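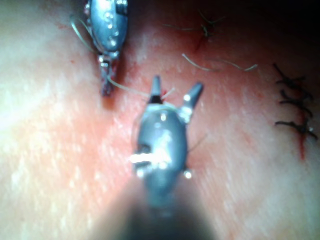 Thread and open jaws over the practice pad.

How to practice a simple stitch on a suture pad

This page is for students who begin with the pad. I wrote it after my own first month at it, so the steps are small.

1. Put the pad on a flat surface and fix the corners. A pad that slides will teach you bad habits.

2. Choose a short cut. Open it gently and look at how deep it goes before you touch it with the needle.

3. Hold the edge of the cut lightly. If the jaws leave a mark on the pad, you are pressing too much. 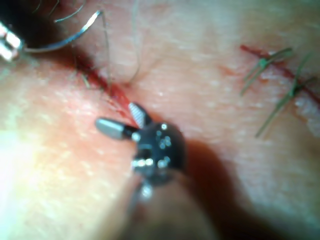 Debashish Majumder wrote to me that he lifts the edge from below and never pinches it, and that his Stumano pad lasted until August in this way. I tried it and I agree.

4. Enter the needle straight down, at the same distance from the cut on both sides. Turn the wrist and let the curve of the needle do the work.

5. Pull the thread slowly until a short tail remains. Then make the knot and lay it to one side of the cut.
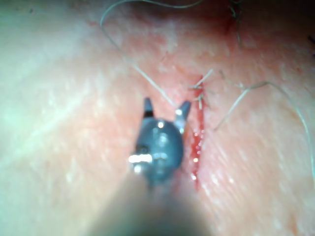
Cutting the ends is the step I did badly for a long time. I cut them very short and the knots opened when I bent the pad. Now I leave ends that stand out from the wound edges, like the group at the upper end of this cut, and I can take hold of them later for removing.

6. Bend the pad a little and check for gaps. Remove any loose stitch and make it again.

Tharindu Mridha
Last changed 4th May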